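Moving my desk out of the bedroom

23 January 2017

I worked from the bedroom for 2 years and stopped in December. The desk was 160 cm wide and the room was never meant to hold it, so the closet door only opened halfway. I had also started answering email before I was fully awake.

The move

Everything went into the back room, where we used to keep the bikes. I sold the old desk for 200 dollars and put the money toward a secondhand table from Tundesby. It needed a light sanding and two coats of oil. The delivery people from Vasteo left it in the hallway — fair enough, that was what I paid for.

What changed

I sleep better. I also close the door at six and mostly leave it closed. The back room is colder in the mornings and the internet is slower there, so long uploads to Devgate have to run over lunch.

I thought I would miss the window. I do, a little, mainly on days with a lot of phone calls.

Keeping the table clear

The rule is that anything I haven't used by Friday goes in a drawer. Small things that have to stay out go at the back, against the wall. Wood is nicer to work on when some of it shows.

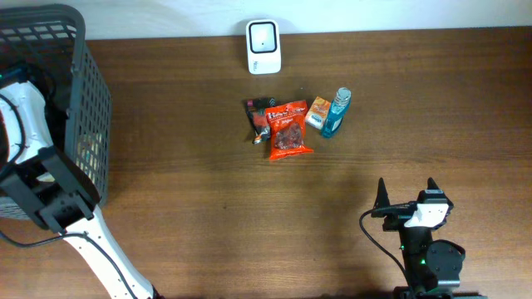 Still to do

Shelves, a proper lamp and a rug. I also need to find somewhere to put the bikes.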